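家里的小药瓶怎么收进一个篮子

在桌上腾出一块地方,把要收的瓶瓶罐罐和一个空篮子都拿过来。

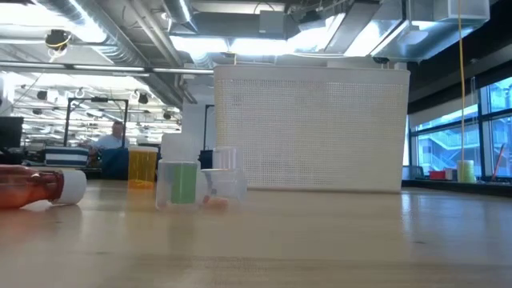 整理药瓶和小容器,难的地方在分类。家里的药一般散在三四处:厨房抽屉、床头、卫生间镜柜、出门的包。先把这几处全部清空,集中到一张桌子上再动手。分两天做的话,第二天多半又会多出几瓶忘了拿的。

下面的做法我家用了两年,中间改过一次,改动的地方写在后面。

准备的东西

一个四壁带小孔的塑料篮,边沿要光滑,底部要平。孔小一点好,药板的角和棉签不会从里面戳出来。
一块干布,一块拧干的湿布。
标签纸和油性笔。
两个密封袋,一个装过期的,一个装看不清字的。
几条硬纸板,做隔断用。

篮子不用买贵的。我现在这个是在Skistance买的,长度30厘米,放进柜子第二层正好。买之前先量柜子的深度,再量两层板之间的高度,高度要留出手能伸进去的余地。

第一步:擦桌子,把瓶子摆开

桌面先用干布擦一遍。漆面光滑的木桌上,圆瓶子容易滚,横着的瓶子盖子朝里放,或者靠着别的东西。能立住的都立起来,标签朝自己。

瓶子之间留一点空,方便拿起来看瓶底。有些瓶子的日期印在底部,有些压在瓶肩上,要斜着对光才看得清。

第二步:查日期

逐个看有效期。过期的直接放进第一个密封袋。日期磨掉了、标签掉了一半、想不起是什么的,放进第二个袋子,拿去药店请药师看。不要凭颜色和形状猜。

开封以后的眼药水、糖浆和药膏另有使用期限,比包装上印的日期短得多,具体看说明书。说明书丢了就问药店。我的习惯是开封当天在瓶身贴一小条标签,写上日期。

过期药不要倒进水槽或者马桶。附近药店有回收箱的投进回收箱,没有的话问一下社区怎么处理。

第三步:擦瓶身

糖浆瓶的瓶口最容易粘。湿布包住瓶肩转一圈,再把盖子拧下来擦螺纹,擦干后拧紧。装药片的瓶子只擦外面,不要用水冲,也不要开着盖子晾。

有标签的一侧用干布轻轻带过就行。字已经开始模糊的,趁还能认出来,另写一张贴在没有标签的那一面,不要盖住原来的字。

第四步:分组

我分成四组。

每天要吃的。
偶尔用的,比如退烧、止泻、过敏。
外用的,比如药膏、消毒水、创可贴。
小孩用的。

小孩用的一组最好单独一个盒子。我的邻居Siham Salameh家里有两个孩子,她把这一组放在带锁扣的盒子里,量杯和喂药器也在里面,用橡皮筋跟对应的瓶子绑在一起。量杯混用很麻烦,刻度不一定一样。

保健品不算药,放到别处。以前我把维生素也放进来,篮子很快就满了,这就是前面说的改动。

第五步:做隔断

把硬纸板裁成跟篮子内宽差不多的长度,高度取篮子的三分之二。上窄下宽或者上宽下窄的篮子,纸板两侧要剪成斜边,不然会翘。

纸板用细扎带穿过篮壁的小孔固定,一边一根。孔太小穿不过去的,用双面胶粘住也可以,过半年换一次。

隔断不要超过三条。格子太窄,瓶子要一个个抠出来,用几次就没人愿意放回原位了。

第六步:装篮

高瓶靠后,矮瓶靠前。液体的瓶子一律直立,下面垫一张厨房纸,漏了马上能看出来。透明的小盒子放在最前面,里面装什么一眼就知道。

药板装回原来的纸盒。纸盒太大,可以把盒盖和盒底压平,但印着药名和日期的那一面要留着,说明书对折后插在旁边。不同的药板不要放进同一个盒子。

空药瓶想留着装别的东西,先把原来的标签撕干净。也不建议拿旧瓶子装另一种药。

第七步:贴清单

在一张纸上写下篮子里有什么,每行写药名、用途、有效期,贴在柜门内侧。清单用铅笔写,方便改。用完一样划掉一样,补了新的再添上去。

放在哪里

阴凉、干燥、避光,小孩够不着。卫生间和灶台旁边都不合适,窗台也不行。有些药要求冷藏,说明书上会写,这类放冰箱冷藏室的盒子里,不要贴着后壁。

我家的篮子放在走廊的柜子里,离地高过70厘米的那几层小孩还是够得着,所以放到了最上面一层,拿的时候踩一个小凳子。

多久整理一次

一年两次够了,我定在二月和八月。每次只要照着清单查日期,把瓶口擦一遍,换掉垫底的厨房纸,不用再从头分类。

几个常见的问题

篮子有孔会不会进灰?会进一点。柜门关着的话影响不大,放在开放架上的话,上面盖一块布。

能不能用带盖的收纳箱?可以,但要选透明的。不透明的箱子要打开才知道里面有什么,时间长了容易重复买药。

瓶子太高,篮子放不下怎么办?单独找一个高一点的盒子,放在篮子旁边,清单上注明。不要横着塞进去。

更新于2026年8月2日
文:Faustine Lacroix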